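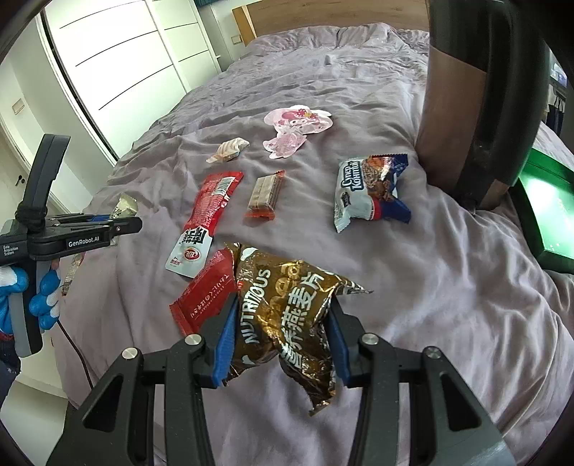

Slide 1. Oat flakes bag, gold and brown, with other snacks on the bed.

Good morning, everyone. Thank you for coming so early on a Sunday. My name is Ifeanyi Aliyu and I work on the household side at Craddock. My talk is about snacks in the home, and mostly about where they stay after somebody has opened them.

(Wait for people to sit. Check that the back row can hear.)

Please look at the bag on the slide. The word NUTRITIOUS is printed on it in large white letters, and the Chinese characters say "nutritious oat flakes". Look also at the foil. It is crumpled, the lower part is twisted, and the upper edge is folded back so we see silver. I will come back to this foil later, in the part on folding.

On the duvet there is a red wrapper with small Japanese text, and it lies partly over a longer packet in red and white. Two languages of packaging already, on one bed. Ask the room: who can read the storage advice on every snack they have at home? Let them raise hands. Do not comment on the result.

Slide 2. The survey.

We received 1,281 answers from homes in Lultotstead and Ziltville. The question was simple: where in your home do you keep snacks, apart from the kitchen? People could choose more than one place, so the answers add up to 1,812 places. Say this slowly. Last time a man in the audience believed that I made a mistake in the sum, and we lost several minutes.

The bedroom was named very often. The desk also, and the bag that people carry to work. Some people wrote "the car" and then a long explanation of what melted there.

I do not want to say that eating in the bedroom is bad. My mother kept biscuits beside her bed all her life and she was very tidy. The difficulty is only that snacks in the bedroom have no fixed place. In the kitchen there is a shelf. On a bed there is a duvet, and a duvet has wrinkles, and small packets go into the wrinkles.

Slide 3. Spread everything out first.

This is the method I learned from Anas Geagea, when we prepared the Ornasance workshops together. Before you sort, you take every snack from every place and you lay them on one flat surface. The bed is good for this. It is large, it is at a comfortable height when you sit, and you must finish before night because you want to sleep in it. A plain cover helps too. On lavender-gray, like on the first slide, a red packet is very easy to find.

If there are open packets, put an old sheet on the bed first. Oat flakes are light and they travel. I say this from experience - my own bed, in January, and I found the last flakes in the pillowcase.

Slide 4. The piles.

We make three piles. One is for closed packets with a good date. One is for opened packets. The last one is for things you cannot identify or do not want.

People always ask about imported snacks. When you cannot read the label, first find the numbers. A date is often printed on the back or near a seam, but the order of day, month and year can be different from what you know. Write the date again on a small piece of tape, in your own order, and put it on the front. If you do not find any date, ask the person who gave you the snack.

(Show the tape. It is in my left jacket pocket.)

Slide 5. Folding a foil bag.

Now we return to the foil. Crumpled foil does not close well, because air stays in the small folds. Put the bag on a table and press it flat with your hand, from the bottom to the top. Then fold the top edge down 2 times, narrow folds, and put a clip in the middle. Please do not twist. A twist opens again by itself after a few minutes, and I have tried this with many bags.

Give out the practice bags here. They have 90 seconds. It becomes noisy, so speak again only when the noise goes down.

Slide 6. Where to put them back.

One box for each room where people really eat. A shoe box is enough. Stand the packets up like books so that you see the top of each one, with the earliest date in front. Flat packets go at the side, or they slide under everything.

If children live in the house, let them choose the box. Families in Ziltville told us that the box stayed in use longer this way.

Questions. If there are none, ask Anas to tell the story of the rice crackers. Collect the clips at the door, we need them again for the afternoon group.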